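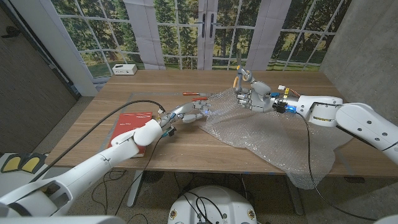 VIE DES CLUBS | ROBOTIQUE

Atelier manipulation : passage à deux bras

19/10/2019

Le groupe manipulation du club Oyelaran a repris ses séances avec un programme modifié. Les exercices à une seule main, qui occupaient l'essentiel du créneau depuis juillet, sont ramenés à la phase d'échauffement. Le reste du temps va désormais à la coordination des deux bras, épreuve imposée de la rencontre interclubs de Groltthorpe.

Le règlement de l'épreuve tient sur 2 pages. Des objets sont posés sur une table, sans gabarit ni repère de position. Le robot doit en dégager certains, en déplacer d'autres et laisser le reste en place. Les équipes ne connaissent pas la disposition à l'avance. Un objet tombé au sol n'est pas remis en jeu. Le chronomètre démarre au premier mouvement d'articulation et s'arrête lorsque les deux mains sont revenues en position de repos.

Les objets d'entraînement ont été choisis pour leurs propriétés mécaniques : un livre relié à couverture rouge, des outils à manche orange, une petite pièce métallique du genre mousqueton, une feuille de papier bulle. Le livre est rigide et plat, difficile à saisir sans l'amener d'abord au bord de la table. Les outils se prennent par le manche, à condition que l'orientation du poignet soit correcte avant la descente. La pièce métallique offre peu de surface aux doigts et bascule au moindre contact latéral.

Le papier bulle concentre les difficultés. Sa forme change à chaque contact, il glisse, et sa transparence perturbe l'estimation de profondeur. Lorsqu'il dépasse du plateau, son propre poids suffit à l'entraîner. La procédure retenue consiste à poser une main à plat sur la feuille pour l'immobiliser, puis à travailler avec l'autre. La pression d'appui doit rester faible : trop forte, elle écrase les bulles et fausse la mesure d'effort ; trop faible, la feuille suit le mouvement.

Côté logiciel, la bibliothèque Clonska assure la planification des trajectoires. Les deux bras étaient jusqu'ici planifiés séparément, avec un volume interdit au centre de la table. Cette méthode évitait les collisions mais excluait la zone où se trouvent la plupart des objets. La nouvelle version traite les deux bras comme une seule chaîne et vérifie les distances entre segments à chaque pas de calcul. Le calcul est plus long. Un pas de 40 millisecondes a été fixé pour les essais en vitesse réduite ; il sera réexaminé avant tout passage en vitesse nominale.

La commande des mains passe par le module Muno, développé par les membres de deuxième année. Il propose trois postures de base (ouverte, pince, appui) et des transitions paramétrables. La posture d'appui est la plus récente. Elle n'est pas encore documentée et ses seuils sont saisis directement dans le fichier de configuration. Les membres qui modifient ces valeurs sont priés de le noter dans le cahier de séance, avec la valeur précédente.

Le câblage reste un point de vigilance. Les câbles qui rejoignent les poignets limitent certaines rotations et peuvent accrocher un objet lors des mouvements bas. Une longueur libre trop importante traîne sur le plateau ; une longueur trop courte tire sur les connecteurs en extension. Avant chaque série, faire parcourir à chaque bras son amplitude complète à vide et vérifier le passage des câbles. Aucun mouvement n'est lancé tant qu'une personne se trouve à portée des bras, arrêt d'urgence tenu en main par un membre habilité.

L'objectif fixé pour le trimestre est de 200 essais enregistrés, toutes dispositions confondues. Chaque enregistrement comprend les positions articulaires, les efforts aux poignets et le flux vidéo. Les essais manqués sont conservés au même titre que les autres, avec un code d'échec : glissement, collision, perte d'objet, dépassement de temps, arrêt manuel. Les fichiers sans code sont écartés de l'analyse, ce qui a déjà coûté une partie des données de juillet.

Reste à traiter : le changement de main en cours de tâche. Une prise effectuée à gauche doit pouvoir être transmise à droite sans dépose intermédiaire. La synchronisation entre fermeture d'une main et ouverture de l'autre est pour l'instant réglée par temporisation fixe. Une détection par seuil d'effort est à l'étude.

Le groupe dispose de 13 places. Les adhérents intéressés doivent avoir suivi le module de sécurité et savoir lire un journal d'exécution. Une pratique de Python est utile pour la partie Muno, non exigée pour la préparation des essais et l'annotation. Inscriptions auprès du secrétariat du club, aux heures d'ouverture de l'atelier.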